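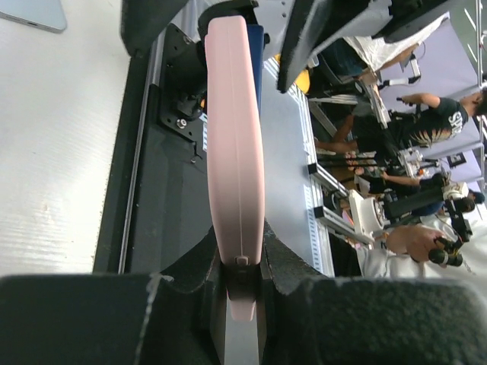 Moncrieff Probate Court Revises Small Estate Procedure

The Moncrieff County Probate Court has adopted a revised procedure for the handling of small estates. The new rules take effect in June and apply to every small estate petition filed on or after the effective date. Petitions already on file will be completed under the existing rules unless the petitioner asks in writing to have the matter moved to the new procedure.

The revision replaces the two separate forms now in use with a single petition, sets a fixed period for creditors to come forward, and allows certain household goods to be passed to heirs without a hearing. It does not change who may inherit, the order in which debts are paid, or the dollar limit for small estates, all of which are set by state law.

The court adopted the procedure after a comment period that closed in March. Comments were received from attorneys, banks, funeral homes and members of the public, and several changes were made to the draft as a result. The most significant concerned the creditor period, which the first draft had left to the discretion of the judge in each case. The final rule fixes it at 42 days from the date the notice is mailed. A creditor who does not file a written claim within that time may still be paid if the estate has money left, but the personal representative is no longer required to hold property back while waiting.

Under the present system, a family member seeking to settle a small estate must file a petition with a list of property, wait for that list to be reviewed, and then file a second form asking that the property be released. Clerks report that the second form is the most common cause of delay. Many are returned for a missing signature or for a property description that does not match the one in the petition. The new petition contains the list and the request for release together, and it is signed once, before a notary or a deputy clerk.

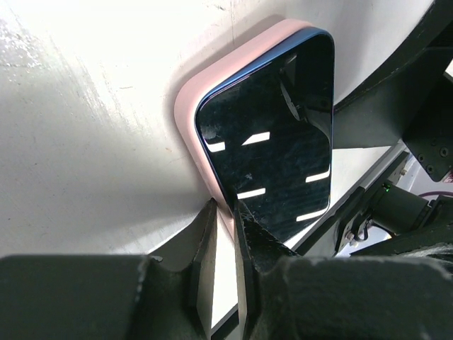

The inventory section of the petition has also been rewritten. The current form asks for "all personal effects" on one line, and petitioners have answered it in very different ways, from a single word to several attached pages. The revised form divides personal property into vehicles, household furniture, jewelry and collectibles, tools, and electronic devices. An entry should be plain enough that another person could pick the item out. "Smartphone with blue metallic frame, pink case" would be enough for a phone like the one shown here, and the petitioner does not need to switch the screen on or state what is stored on the device. Where the model is known it may be added. Values should be given as of the date of death, and a petitioner who is unsure of a value may mark the entry as an estimate.

Household furniture and ordinary clothing may be grouped together and given one combined value. Firearms must be listed separately by serial number, as they are now. Items that were owned jointly with a surviving spouse should be left off the inventory if ownership passed to the spouse at death, although the petitioner may be asked to supply a copy of the title or account agreement.

Electronic Accounts Remain a Separate Matter

The court wishes to draw particular attention to the difference between a device and the accounts that may be reached through it. An order releasing a computer or telephone to an heir transfers the physical item only. It does not give the heir permission to open the deceased person's email, photographs or financial accounts, and it does not require a service provider to hand over a password. A personal representative who needs access to an account must follow the provider's own process and, where that process calls for a court order, must file a separate motion. A form for that motion will be available from the clerk when the new rules take effect.

Persons making a will or a power of attorney are encouraged to state in the document whether they wish their representative to have access to electronic accounts. Court staff can't advise on the wording. Passwords should not be written in the will itself, as a will becomes a public record once it is admitted to probate.
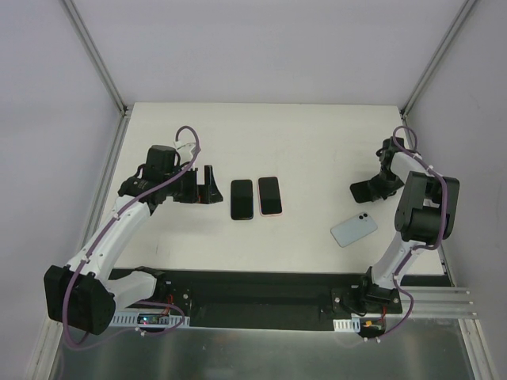

Four smartphones on a white tabletop, with two robot arms mounted along the near edge.

Filing and Fees

Petitions may be filed in person at the clerk's counter in the Zurnel Building or through the Zotel electronic filing system, which the court already uses for guardianship and conservatorship matters. Petitioners who file electronically must still deliver the original will, if there is one, to the clerk. The original may be brought in by hand or sent by certified mail. A photocopy or scan is not accepted in its place. If the original cannot be found, the matter does not qualify for the small estate procedure and must be opened as a regular probate case, where the court can take evidence about the missing document.

The filing fee is unchanged. A petitioner who cannot afford the fee may ask for a waiver on the same form used in other civil matters, and the waiver request will be decided before the petition is reviewed so that no one is charged in the meantime. Certified copies will continue to be charged by the page. Banks and transfer agents often require their own certified copy, and petitioners may find it convenient to order all the copies they expect to need when the order is issued.

The court received more than 400 small estate petitions last year, the largest number since the current forms were introduced. A majority were filed by a surviving spouse or adult child without an attorney. The presiding judge's order adopting the rules notes that the forms in use were written for lawyers and that "a procedure meant for modest estates should be one that an ordinary household can complete." Attorneys may continue to appear on behalf of petitioners, and nothing in the rules limits the right to counsel.

Limits on the Procedure

Not every estate below the dollar limit will qualify. The procedure is not available where the deceased person owned real estate in his or her name alone, where a lawsuit by or against the deceased is pending, or where any heir is a minor without a guardian. It is also unavailable where there is a dispute over the validity of the will. If an objection is filed after a petition has been accepted, the clerk will stop work on the petition and set the matter for a hearing. Property that has already been released does not have to be returned unless the judge so orders.

A petitioner who receives property under the procedure remains responsible for the debts of the estate up to the value of what was received. That responsibility lasts for 12 months from the date of the order. Petitioners should keep receipts for funeral expenses, final medical bills and any other payments made on behalf of the estate during that time. The receipts don't need to be filed, but the court may ask to see them if a creditor later makes a complaint. 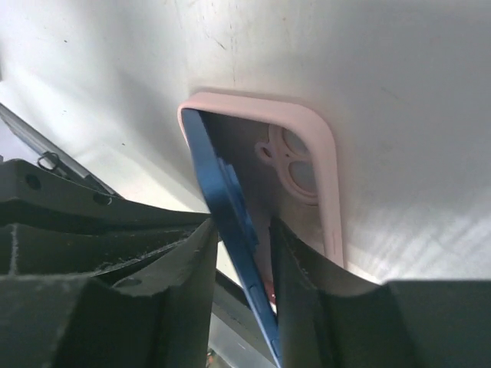
Payments made out of order can create difficulty even where the total paid was correct. Funeral costs and the expenses of administration come first, followed by the family allowance, taxes, medical bills from the last illness, and then all other claims. A petitioner who has paid a credit card bill before the funeral home, for example, may be required to make up the difference from personal funds – a result the court has seen in several recent matters. The new petition includes a page setting out the order of payment, which the petitioner must initial.

The rules also deal with property discovered after an order has been issued. Where the additional property does not bring the estate above the limit, the petitioner may file a one-page supplement with no further fee. Where it does, a regular probate case must be opened, and the small estate order stays in force only as to property already distributed.

Public Information Sessions

The court will hold six public information sessions on the new procedure in the ground floor meeting room of the Zurnel Building and at the Wonenard branch library. Sessions begin at 5:30 p.m. and are free of charge. They will cover the new petition, the notice to creditors and the use of the electronic filing system. Court staff will be able to explain the forms but cannot give legal advice or discuss a pending case. An interpreter can be provided if requested when registering.

Copies of the rules and the draft petition are available at the clerk's counter and on the court's website. The current forms will be removed on the effective date, and older copies received after that time will be returned to the sender with the new petition and a list of instructions. Questions on the procedure may be directed to the small estates desk of the Moncrieff County Probate Court during regular office hours.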